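We use cookies to help this site work and to understand how it is used. By continuing to browse you accept our cookie policy. Accept | Manage settings

Visit report: Delville Kitchen and Home Fair

Report prepared by Mahlet Kahsay for members of the Lencho Housing and Independent Living Network

Four members of the Network attended the Delville Kitchen and Home Fair on Sunday 16th January. The party consisted of Gaëtan Deschamps, Garba Akpan, Tolera Fikre and the author of this report. The purpose of the visit was to look at small kitchen equipment suitable for the shared flats which the Network will furnish from April, and to gather prices and practical advice from exhibitors. Members who were unable to attend may find the following notes useful when completing the equipment form.

Arrival and general arrangements

The fair was held in the lower hall of the Delville Exhibition Centre. Entry was by ticket until noon and free of charge thereafter. The organisers told us that 129 exhibitors had taken stands this year and that nearly 1000 visitors had registered in advance. The aisles were wide enough for wheelchair users throughout, although the ramp at the east door was steeper than we would have liked. The cloakroom closed for lunch without notice and our party was obliged to carry its coats until two o'clock.

A printed plan was available at the desk. It did not show the stands along the rear wall, and we found several of the more useful ones only by walking the whole length of the hall.

Cookers and small ovens

Our first appointment was with Clarard, a supplier of compact appliances to student residences and sheltered housing. Their representative gave a clear account of the difference between a full-sized oven and a counter-top model in terms of running costs, cleaning and the space required. The Network's flats have short worktops, and two of them have no fitted oven at all. A counter-top model would therefore be in daily use in those kitchens.

The following points were raised in discussion:

The door of a small oven should open fully without meeting the tap, the kettle or the edge of the sink. Mr Akpan had brought the worktop measurements with him and found that two of the five models on the Clarard stand would not suit the Network's kitchens for this reason.

Handles that run the full width of the door were preferred by those members of the party who have limited grip.

Crumb trays vary a good deal. Some slide out from the front, and others can be reached only by lifting the appliance. We would advise against the second kind.

The representative also recommended leaving clear space on both sides of the appliance and above it, and keeping tea towels and paper well away. She was firm that nothing should be stored on top, even when the oven is switched off. Mr Fikre observed that this rule is broken in almost every shared kitchen he has inspected — a remark with which she readily agreed.

Dish racks and shelving

After lunch we moved to the washing-up and storage section. Drutevex had a large stand given over to racks, drainers and small shelves, with a member of staff on hand to discuss layouts. Our questions concerned the order in which things are placed on a worktop, a matter to which the Network has given little attention in the past. In most of our existing flats the rack has simply been put wherever there was room, and residents have then had to carry wet plates across the kitchen.

The advice we received was to begin with the rack, place it next to the sink on the side of the resident's stronger hand, and fit everything else around it.

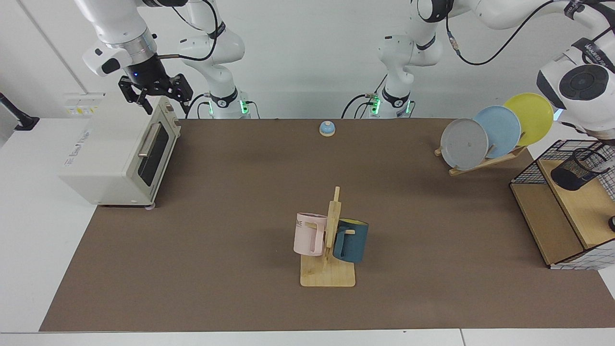

Shelving should come next, close enough to the rack for cups and bowls to be put away without a step being taken. The oven may then go at the opposite end of the worktop, where hot trays will not be passed over clean crockery. Mr Deschamps asked whether the same order would hold in a corner kitchen. He was told that it would, provided that the corner itself was kept for items in occasional use.

Mats were also discussed. A plain mat under the working area protects the surface and deadens noise, which matters in flats with thin party walls. Residents with low vision are often helped by a mat that contrasts with the worktop, and we noted that pale crockery is much easier to find against a darker ground. The mat should lie flat at the edges. We were advised not to place it beneath an oven at home unless the maker's instructions allow it.

On materials, opinion in our party was divided. Mr Akpan favours wooden shelves, which are quiet and can be sanded and oiled. Mr Fikre would choose coated metal on grounds of cleaning. No decision was reached, and both options will appear on the equipment form.

Prices

Drutevex offers a reduction on orders of 50 racks or more. The Network's own order will fall short of this figure, but it may be possible to order jointly with a neighbouring association. Kedir Beyene has agreed to make enquiries. The sum set aside for small kitchen equipment in each flat remains at 600 pounds, including delivery.

Matters outstanding

Clarard has promised to send written dimensions for three models with the door open as well as closed. The author will circulate these when they arrive. Members wishing to borrow the fair catalogue should apply to the Network office, where one copy is held. Completed equipment forms should be returned before the end of the month.

Comments (3)

R. Holloway
Thank you for a thorough report. Could the form include a question on left-handed residents? Our rack has been on the wrong side for four years.

Kedir Beyene
I have written to two associations regarding the joint order and have had one favourable reply so far.

Pauline T.
I attended in the afternoon and agree about the east ramp. The tea room was very good.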